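Tiempo de lectura: 3 min

Capítulo 3
Planificación de aforos en fiestas urbanas de convocatoria abierta

3.1 Delimitación del problema

Una fiesta urbana de convocatoria abierta carece de control de acceso por entrada. El organizador no dispone de una cifra de ventas y debe estimar la asistencia por medios indirectos: recuentos en puntos fijos, ocupación del transporte y consumo en los puestos de comida.
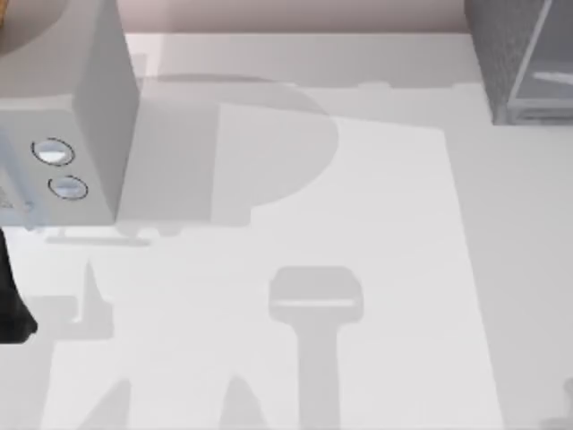 El recuento en puntos fijos exige definir antes una línea de paso y un intervalo de observación. En este capítulo se adopta el procedimiento de Pitkänen, que separa entradas y salidas y descarta los cruces repetidos del personal acreditado.

La estimación resultante es un flujo — personas por intervalo — y no debe confundirse con la ocupación simultánea del recinto.

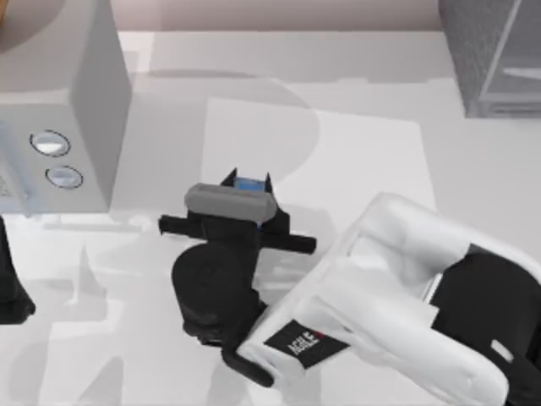
Para pasar de una magnitud a otra se necesita la permanencia media, que varía según la hora y el programa. En la verbena de Boltemgate, tomada como caso de referencia, la ocupación máxima fue de 513 personas y se registró durante el concierto del miércoles.

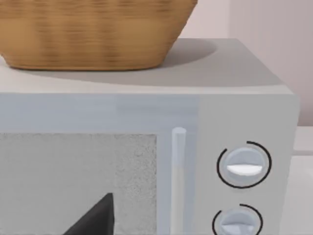 3.2 Superficie útil y densidad

La superficie útil se obtiene restando a la superficie total los escenarios, los puestos, las vallas y los pasillos de evacuación. La densidad se calcula siempre sobre este valor y por sectores, ya que el promedio general oculta las concentraciones junto al escenario.
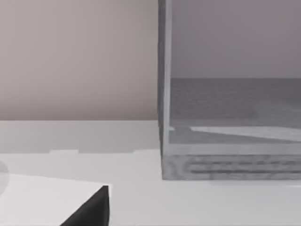 Cada sector debe contar con dos salidas independientes. Cuando una de ellas coincide con el recorrido de un desfile — situación frecuente en cascos antiguos —, se considera inutilizable mientras dure el paso.

Contenidos relacionados
Capítulo 2. Permisos y calendario festivo
Caso práctico: la feria de Stirkovier
Ejercicios de recuento, por Bezawit Birhane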